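Une boîte à thé transformée en boîte à boutons

14 août 2023

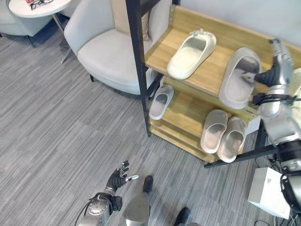

L'étagère à chaussures, bois clair et métal noir.

J'avais depuis février une boîte à thé en carton rigide que je ne voulais pas jeter. Le couvercle ferme bien et elle a la bonne taille pour mes boutons, qui traînaient dans deux sachets au fond d'un tiroir. Je l'ai recouverte ce week-end avec les chutes du bloc Benwood, celui à petites feuilles vert sauge. Il me restait une feuille entière et des bandes.

Pour le tour, j'ai coupé une bande de 30,5 cm, ce qui ne suffisait pas. J'ai donc ajouté un morceau à l'arrière et caché le raccord sous un ruban de lin. Le papier fait 136 g, il se plie sans casser si on marque d'abord avec le plioir. Pour le couvercle j'ai pris du 300 g blanc, découpé au cutter et collé au double face. Avec la colle liquide, mon premier essai avait gondolé et j'ai dû tout arracher.

Le motif du dessus est une branche tamponnée avec le set Skekatico, encre brune, puis coloriée aux crayons. J'ai tamponné deux fois sur une feuille à part et découpé la deuxième branche pour la coller en relief, avec des carrés de mousse. Les petites baies sont faites à la main au stylo gel, elles ne sont pas très régulières.

L'idée de la branche en double vient de Barbara Dudek, qui avait fait une carte de ce genre pour l'échange de février. La sienne était en bleu et gris. Je l'ai toujours sur mon bureau.

À l'intérieur, j'ai mis un fond en feutrine et une séparation en carton gris. Les boutons en nacre sont d'un côté, tout le reste de l'autre. Je n'ai pas trié par couleur, ça attendra.

Matériel utilisé :
Bloc Benwood, papier 136 g
Cartonnette blanche 300 g
Tampons Skekatico, planche « Sous-bois »
Encre Sadowski, couleur noisette
Double face Stenent, 6 mm
Ruban de lin, feutrine écrue, carrés de mousse

La prochaine sera plus haute, pour les bobines de fil. J'ai gardé une boîte à biscuits en métal, mais je ne sais pas encore si le double face tiendra dessus. Si quelqu'un a déjà essayé, je veux bien un commentaire.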